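Istbridge Clay Guild – minutes of members meeting, 5th September
Held in the back studio at Adams. 16 present, quorum ok.
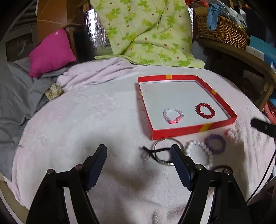 Will the wood kiln be fired again before winter?
One more firing is planned, provided the new arch bricks get here from Lonodton in time. If they don't, everything on the waiting shelf goes in the gas kiln instead.

Minutes of last meeting
Read, one correction – the glaze order was for cobalt carbonate, not oxide. Passed.

Kiln report
Wood kiln: last firing reached cone 10 at the front, barely 8 at the back. Lots of ash on the front shelves, very nice on the tea bowls, less nice on the lidded jars (two stuck shut). Back stack dull and dry looking. Suggested: more side stoking, and leave a wider gap by the flue. Agreed to try both.
Arch has a crack on the left side, longer than in April. Patch will not hold much longer. Quote from Idevance for bricks and mortar is $193 with delivery extra. Approved.
Gas kiln: fine. New thermocouple fitted. Please write your firing in the log, incl. the ones that go wrong.

Glazes
Celadon bucket is running thick, has been pitting on the porcelain. To be sieved and watered down before anyone uses it again. Test tile first.
Tenmoku – new batch mixed, breaks a good rust color on edges. Recipe taped inside the cupboard door.
Ash glaze: members who want to bring their own wood ash, fine, but wash it outside. Not in the sink. The trap was full again.
Question about food safe labels on the copper red. No test results yet so those pots are sold as decorative only until we have them. Long discussion, left at that.

Porcelain
Request for a separate wedging table for porcelain, iron specks keep turning up in white ware. Space is the problem. Agreed to try the small plaster slab by the window, porcelain only, seperate sponges and wire kept with it. Look at it again next meeting.

Fall sale
181 pots entered so far, teaware mostly. Short on large bowls and vases. Entry closes when the shelves are full, no exceptions this year.
Price stickers on the foot, not the glaze. They left marks last time.
Split stays the same as spring. Motion to raise the guild share – not seconded.
Wrapping paper: about half a roll left, will need more. Someone asked for boxes for the tea sets, plain card ones would do. Prices to be looked into.

Lonodton visit
The pottery there can take us for a morning, 4 places left. They'll show the climbing kiln and the clay pit, weather allowing. Sensible shoes. Bring your own lunch, cafe is shut. Sign up sheet by the door.

Studio
Wheel no. 2 squeaks under load, belt on order. Use the others for anything heavy.
Reclaim bins: stoneware and porcelain got mixed AGAIN. Whole bin now good for practise only. Lids to be painted, white for porcelain.
Bisque shelf – unclaimed work from before April goes to the school box unless named by next meeting.

Any other business
Slip trailing evening – enough interest, date to be set. Bring leather hard tiles or plates.
Key for the chemical cupboard is back on its hook, please leave it there.

Meeting closed 8:50. Next one same place, notice will go up on the board.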